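Tinine Shared-Floor Rule Kit
For two-armed robots that move furniture where people also walk

Sold by Pliltley. Compiled by Nazanin Talebi and Luuk Hendriks.

Most sites that buy a two-armed robot already own a safety manual. It is thick, it lives in a cabinet, and the key to the cabinet is on someone's vacation. The Tinine kit is what you hang on the wall in the meantime, and in our experience the meantime lasts for years.

The kit covers moving jobs in offices, classrooms and meeting rooms: chairs, light tables, carts, anything with casters and a will of its own. It assumes your risk assessment is done. If it isn't, please close this page and go do it. We'll still be selling laminated cards when you get back.

What's in the box

41 rule cards, letter size, laminated
4 floor-marking templates
2 wall holders, with screws that fit them
2 copies of the shift log, one to use and one to find later

A few of the rules, so you know what you're paying for

Card 3. Clear the path before the arms move. "It will probably miss the trash can" is not a clearance.

Card 9. Furniture on casters gets held with both arms or left alone. One arm on a rolling chair is a way of steering it into a wall.

Card 12. Look at the cables at the wrists before each run. Check again after any change of grip.
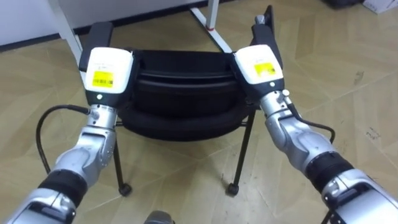 Card 17. No one sits in, leans on or hangs a coat over an item while the robot is working with it. We added the coat after a site visit to Menzies, where the coat belonged to the safety lead.

Card 22. The person holding the stop button does one job. Answering email is a second job.

Card 30. Labels and indicator lights stay uncovered. This includes stickers, tape and googly eyes. We know about the googly eyes.

Who it suits

Small labs, facilities teams and anyone whose current rules are a text message from March. The cards are written for the people standing nearby as well as the operator, so the words are short. Euan Ritchie at Fovomgate put his set up before lunch and reports that people have read almost all of it, mainly while waiting for the microwave.

What it doesn't do

It doesn't certify anything, replace training or satisfy an inspector by being attractive. Your robot maker's instructions come first wherever the two disagree. Cards wipe clean with a damp cloth. Dry-erase marker comes off; permanent marker is permanent.

Replacement cards are sold singly. Card 22 goes missing most often.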